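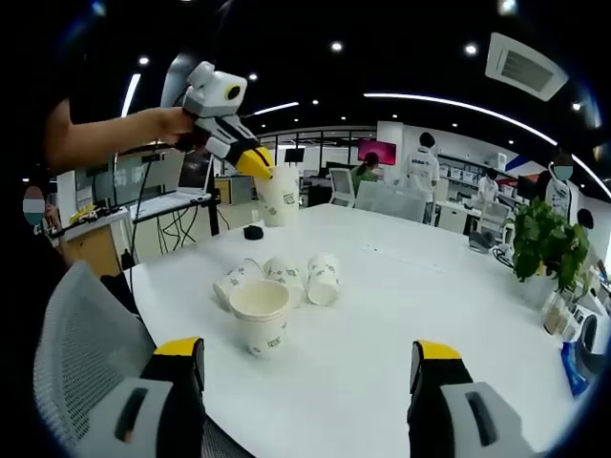 How many paper cups should I put out for a coffee break?
Two for every person you expect in the first hour, and then one more sleeve kept under the table. People set a cup down, walk off to talk to somebody, and come back for a fresh one.

Handout 3: Cups, stacks and the drinks table

Okay, so last time we did urns and hot water, and I ran out of time before I got to cups (sorry!). These are my notes cleaned up a bit. Bring them to the practical, we start at 10 and I'd like the table set before anybody gets thirsty.

Sizes first. At the Drorport hall we stock one size of hot cup and I want you to get used to it. A sleeve holds 50. For a group of 60 I open two sleeves at the start and keep one closed in the crate, and for 100 people you can do the rest of the sum yourselves, it's on the worksheet.

Stacking. I like short stacks, rims up, standing on their base. A tall stack looks great for a minute and then somebody in a coat goes by. If you do rims up, the top cup is the one that gets dusty, so set up late, or put a clean napkin over it. Some caterers go rims down and that's fine too, just pick one and do the whole table that way!

Taking cups off a stack. Hold the stack low with one hand and lift the top cup with the other, fingers on the outside. Please don't hook a finger inside the cup. If two stick together, give them a little twist, pulling harder only brings three up at once.

Round tables. A cup on its side rolls in a curve, and on a shiny white top like the ones we use it keeps going. So when you're clearing or sorting, cups that are lying down get stood up or nested before you do anything else. Work from the edge toward the middle. I've picked up enough cups off the floor at Bandara weekends to feel strongly about it, and a cup off the floor goes in the trash, even if it looks perfect.

Printed cups. A leaf pattern doesn't tell you what the cup is made of! Read the label or the box. We'll compare the Plitik and Horent boxes in class and you'll see how differently they word the same thing. Write down which bin each one goes in, you'll need it for handout 4.

For next time: set a drinks table at home or at work, any size, and write half a page on where people reached first and where the cups ended up. Sketches are welcome, messy ones too. And bring a dish towel, I only have the two.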